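Two-arm sorting bench, walk-round checklist with comments
September 25, 2021
by Krisztina Kerekes, Wekberg shared workshop

Doing this before lunch so it's short. Same list as April, plus the items Lorraine added for the second arm. OK = fine, FIX = do it before the next run, WATCH = leave it but keep an eye on it. Initials if somebody else did the item.

POWER

1. Main isolator reachable from the stool. OK. Move the stool back if you borrow it.

2. E-stop, left side. OK. Pressed it three times, cut both arms every time.

3. E-stop, right side. FIX. Works, but the collar is loose and the whole button turns in its box. Zsolt F. has the right spanner. Don't run on only one button while it's off.

4. Power supply fan. WATCH. Ticking noise on start up, goes away after a bit. Jeferson says bearing, I say a cable tie tail touching the guard. Somebody look with the cover off and the plug OUT please.

5. Power board off the floor. OK, finally. Screwed to the bench leg.

JAWS AND PADS

6. Jaw screws tight, both grippers. OK on the left. Right one took a quarter turn on two screws. Paint-marked them all so we can see if they're creeping.

7. Pads seated, no lifting at the tip. OK. Check with a fingernail, power off.

8. Full open, full close, no catching. OK both.

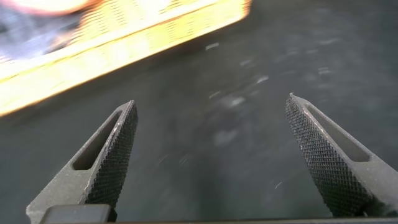
9. Jaw speed limit. FIX. Somebody put it back to the fast setting after the demo night. I've dropped it to 40 percent and it stays there for anything with people standing at the bench. If you need it faster, write it on the board with your name. No name on the board, I turn it down agian.

10. Force limit. OK, Zsolt K. checked with the kitchen scale and a block. Same reading as last time within a few grams. Log is in the blue folder.

11. Spare pads. WATCH. One pair left. Rarley has them on back order, Lorraine is chasing.

CABLES

12. Strain relief at each base. OK.

13. Loops at the wrist, enough slack for full twist, not enough to snag. WATCH on the left arm. It's fine in the normal poses but at full reach the loop gets closer to the joint than I like. Re-tied it. Look at it again after 12 hours of running.

14. Connectors pushed home and latched. OK, one latch on the right arm is cracked but holding. Ordered.

15. Nothing on the floor where you walk. OK after a tidy.

HOLD TEST

Run slow, hand on the stop, nobody leaning in.

16. Pick, lift, hold for a count of ten, put back. Do it with whatever's on the bench that day. 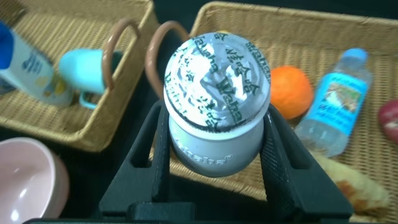 17. Grip on smooth round things. OK, with a comment. We only ever used to test on the wooden blocks and those tell you nothing. From now on the hold test has to include at least one smooth container, upright, jaws round the body and the top left clear, like the Wahaha one. Foil tops are easy to pop if the fingers close high. Jeferson wants a proper height offset for it in the config, he can write it. Until then set it by eye and go slow.

18. Drop behaviour on stop. OK. Jaws stay where they are when the button goes in, they don't spring open. Tested with a block over a towel.

19. Re-start after stop needs a person at the panel. OK. It did not move by itself. This is the one we failed in April so I did it twice.

WORK AREA

20. Cloth flat, no ridge for a finger to catch. OK. Smooth it from the middle out. Clamp the back edge if it keeps walking.

21. Baskets pushed back to the tape marks. FIX, tape marks are nearly gone. Redo in white.

22. Handles. WATCH. They're the highest thing on the table and the planner doesn't know about them. Lorraine's note: add a keep-out box over each. I agree, it's a ten minute job, whoever's in Tuesday.

23. Food. Nothing opened on the bench. Fruit gets changed when it goes soft, and nobody eats the test stuff, even if it looks fine. It's been handled.

24. Liquids. Lids on tight, check by hand before the run. Towel within reach. OK.

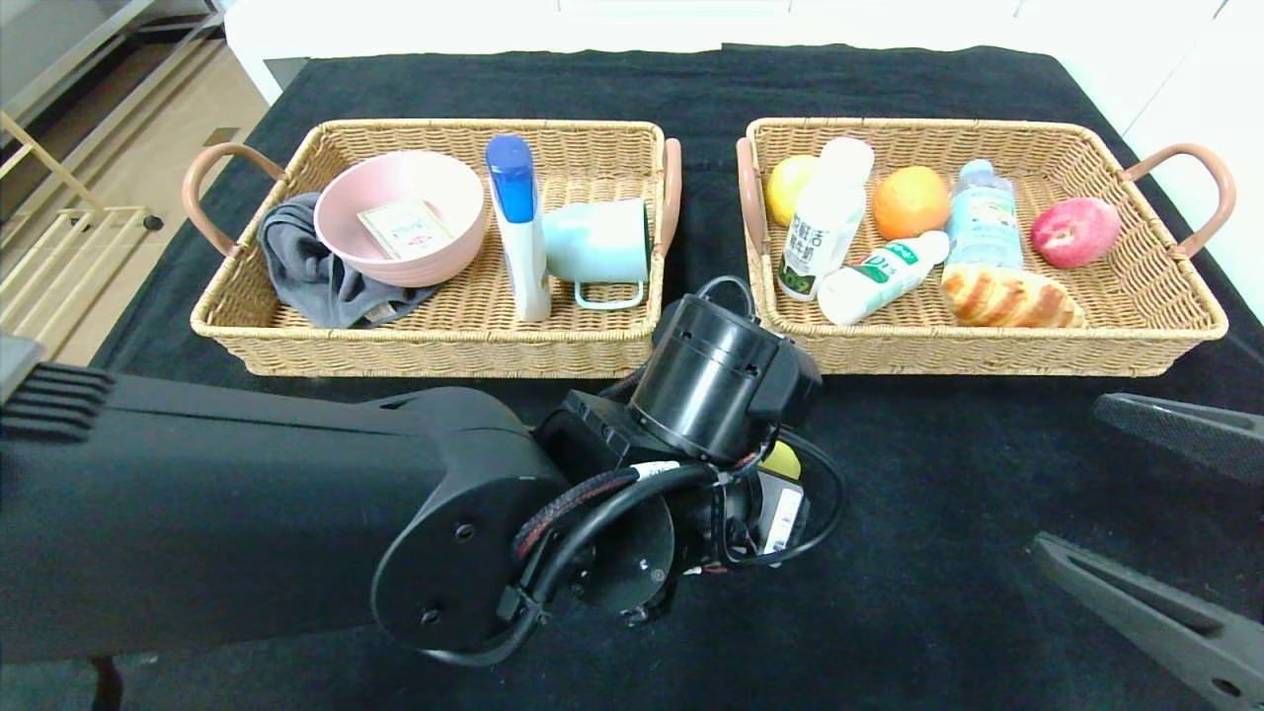 25. Both arms in the same space. FIX. The software stop between them works at slow speed, I haven't seen it tested any faster. Zsolt F. to run it with the jaws empty and send me the result. Until then one arm moves, the other one waits.

26. People clearance. OK. Long hair tied, lanyards off, sleeves up. Visitors stay behind the line.

27. First aid kit. Restocked, less the eye wash, expired. Lorraine buying.

28. Logbook filled in. Mostly. Three runs this month with no name. Come on.

RESULT: may run slow, one arm at a time, once item 3 is done. Next check after the new pads come in or if anyone changes a jaw.

Comments to me or on the sheet by the door. Not on the back of the sheet, I dont see those.

K.K.

Contact: the Wekberg bench desk, ext. 19 | © 2021 Wekberg shared workshop | Back to top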